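The Basket on the Table

My household owns a dishwasher, a drawer organizer with six molded compartments, and a ceramic crock that somebody gave us in December with the word UTENSILS fired into the side. The forks live in none of these. They live in a wire basket on the table, and I have come around to thinking this is where forks belong.

I did not start out here. I was raised by drawer people. In my mother's kitchen a teaspoon found among the tablespoons was held up at dinner like evidence, and I carried that into adulthood and two marriages. When I moved in with Young-sook Ma, who grew up over her parents' lunch counter and has eaten most of her meals within reach of a can full of chopsticks, I explained the organizer to her. She listened politely. Then she put everything in a basket with a handle and set it down between the salt and the mail.

The case against the basket is easy to make, and my friend Josué Arruda makes it every time he eats with us. It is dusty. It is what they do at barbecue places. You can see everything, he says, as though he had caught us doing something with the curtains open. Josué owns the Mendonça flatware tray, which has felt, and which cost him $100 before the felt. He alphabetizes nothing else in his life. His car is full of receipts.

But consider what the drawer asks of you. You wash a spoon. You dry the spoon, or tell yourself you did. You open the drawer with your hip, find the spoon slot, discover it has been colonized by a melon baller, and close the drawer on a spatula. Do this 30 times and you have put away the dishes from one birthday party. The basket asks you to let go of the spoon while it is over the basket. A child can do it. Our neighbor's child has done it from a chair, standing, with a run-up.
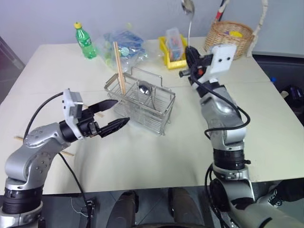 Spoon in, one chopstick in, its fellow still out on the table.

I should deal with chopsticks, as the drawer people always bring them up. In a drawer, chopsticks roll to the back and go native. In a basket they stand up and announce themselves, and if one is on its own you know right away. A lone chopstick in a drawer can pass for half of a pair for years. I once moved apartments with seven of them, and I could not tell you to this day what the other seven are doing.

There is a fair objection about which end goes up. The restaurant supply people will tell you handles up, so nobody's fingers go near the part that goes in your mouth. They are right, and I ignore them. Spoons go in bowl up at our house. It looks cheerful, and you can tell a soup spoon from a teaspoon without pulling out a fork first. Knives go in point down and I will not be taking letters on that.

What I can't defend is the basket industry, which has noticed us. Gelier sells a "countertop cutlery station." Fluvel has one with a drip tray, and the drip tray has a sponge, and the sponge is sold separately. Mostik makes a rotating model. I read the reviews, all 1,010 of them, during a week when I was supposed to be doing my taxes, and most were from people who had bought it to free up a drawer and then bought something to put in the drawer.

You need a wire basket. It should have a handle so you can carry it outside in July and forget it there. It should have gaps small enough to stop a teaspoon, a thing I learned on the back steps. It will share the table with a soda bottle and whatever bag came in from the store, and the table will look as though people eat at it.

Josué came to dinner last night. He took his fork from the basket with two fingers and wiped it on his napkin. After dessert he got up, carried everybody's silverware to the sink, washed it, and asked me which drawer.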